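Speaker notes: What a small-town ladder season teaches you about losing

Slot is 14 minutes. Leave one for questions, or for the silence where questions would go.

Start without the title slide. Ask who has ever queued for a ranked game past midnight, "just to get the points back". Wait for the hands. Put mine up as well. 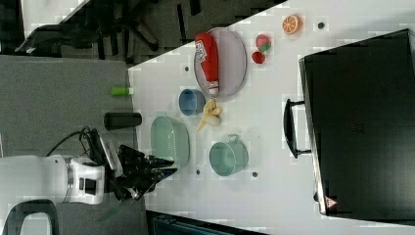
Reading time: 4 minutes

Then the background, quickly. The Midthorpe card league runs on Vellero, a digital card game most of the room will have deleted at least once. We play a spring ladder and a summer one. I finished the spring in 181st place, which sounds respectable until you hear that the ladder was decided by people who play on the bus.

Pause. If they laugh, carry on. If they don't, carry on faster.

First point: rating is a terrible diary. Mine touched 2000 one evening in May and I took a screenshot, which tells you how long I expected it to last. By breakfast it had gone. I had learned nothing in either direction, and had played the same deck throughout – badly at first, then tired. 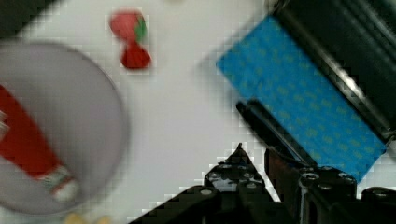 Midthorpe Card and Strategy Club – Competitive Play Section

Second point: stop changing decks. Show the chart of my deck swaps against my results. Don't explain the spike, it was a week I was ill and didn't play. After the Parnham qualifier I wrote down every swap I'd made during the season and why. The commonest reason was "lost twice". The second commonest was "saw it on a stream".

Ask the room to pick one list and stay on it for 15 games. They will groan. The Parnham lot always groan.
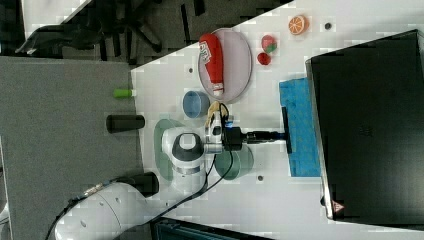 Mulligans are where most of our club throws games away, mine included. We keep a pretty opening hand and hope the rest turns up. The better players at the Coppens Cup put cards back without any visible grief. My own technique is closer to that black gripper pressing down on a folded blue towel: firm contact and complete commitment, whatever the hand looks like. Read out the two sample hands here and get a show of hands for keep or throw. The right answer is throw, both times.

Skip the bit on tie-breaks if we're past ten minutes. Nobody has ever enjoyed the bit on tie-breaks.

Third point: review your wins. Everybody reviews losses, usually aloud, to whoever is nearest. I went back through my wins from Coppens and found a missed lethal in the very first one

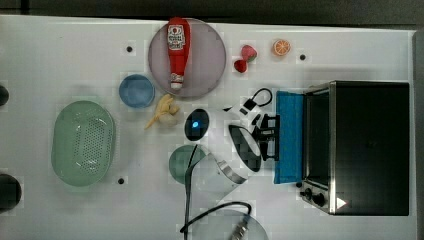

and another in the second, where my opponent conceded out of what I can only think was boredom. Neither went in my notes at the time, as I was busy feeling clever. Say this slowly, it's the main thing I want them to take home.

Close with the summer dates: sign-up opens in July, deck lists in by 6 pm on the night, late lists get a game loss. Yes, even for the person giving the talk. Mention that it happened to me in spring before someone else does.

Spare slide if there's time: the Vellero ban list, with my objections. Keep the objections short.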